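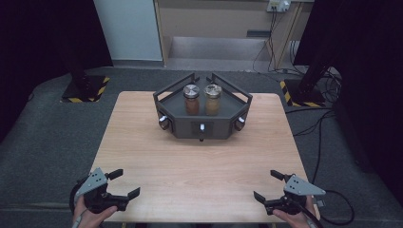 Briltdale Makers – Robotics Corner

10 January 2019

Quick one before I forget everything. We've had the Stoson hand-held gripper pair on the bench for a while now and people keep asking me if it's worth the money. Short version: mostly yes, if you can live with the cables.

So what you get in the kit. Two grippers, one per hand, metal plate on top with holes in it, two black fingers each. Mounting plate, adapters, a bag of screws, a printed sheet that is no help at all. Software is a download. You do the task by hand with the grippers, it logs what your hands did, and later an arm gets to learn from it. That's the pitch anyway. We bought ours through Ruddock, who were fine. Box was a bit crushed, contents ok.

Setup took me an evening. Should have been less. The sheet skips the step where you pair left and right, and if you do it in the wrong order the software swaps them and you don't notice untill you play it back. Ask me how I know. Do left first, wait for the light to settle, then right. There's a firmware update too, do that before anything else.

Been using jars as the test job. Two glass jars with metal lids, up on the gray rack at the far side of the table, one reddish brown stuff and one more tan. Start with both grippers open and empty, then reach in. Glass is a good test – slippery, heavy for its size, and the lid gives you a choice of where to grab. The rail bits on the rack get in the way if you come in from the side, so I've been going in from the front.

How it feels. Good at first, then your thumb starts to complain. The weight sits forward of your hand, so you end up holding the thing up with your wrist the whole time. I do short runs and then go get coffee. Somebody with bigger hands than mine said it was no problem at all, so try before you buy if you can.

Fingers are nice. The lower pads on the end are angled and that helps a lot when you're going in low. Grip on glass was better than I expected, grip on the shiny lids not so great. I would love a softer pad as an option. Wastau sell some that are supposed to fit, haven't tried them, will report back.

Now the cables. Ugh. Thick ones, and they have opinions. Mine loops out past the edge of the table and over the carpet, and every time I turn my wrist it pulls back a little. You get used to it but you shouldnt have to. For the money I wanted wireless, or at least something thinner and floppier. Leave yourself a big loop. If it's tight you will feel it in every move and I'm pretty sure it shows up in the recordings too.

Software is ok. Plain looking, starts fast, saves where you tell it to. It crashed on me 2 times, both when I unplugged something mid run, so partly my fault. Export is slow. Playback is the best part, you can scrub through a run and see exactly where you fumbled. I fumble a lot.

Support – wrote to them about the left/right thing, got a real answer in 4 days. Polite, knew the product. They said a new sheet is coming in March. We'll see.

Price. We paid a bit under 2,000 for the pair, which hurt. Warranty is 90 days and that feels short for something you squeeze all day long. If you only want one hand they do sell singles but the saving is small, get the pair.

Would I buy it again? Yeah, think so. It does what it says, the fingers are good, and once it's set up it stays set up. Minus points for cables, the sheet, and the warranty.

Ours stays on the bench if members want a go. Please put the jars back on the rack when you're done, and don't unplug the right one while it's recording. Next up is the soft pads, then maybe something harder than jars. Zip bags? Will post when I get to it.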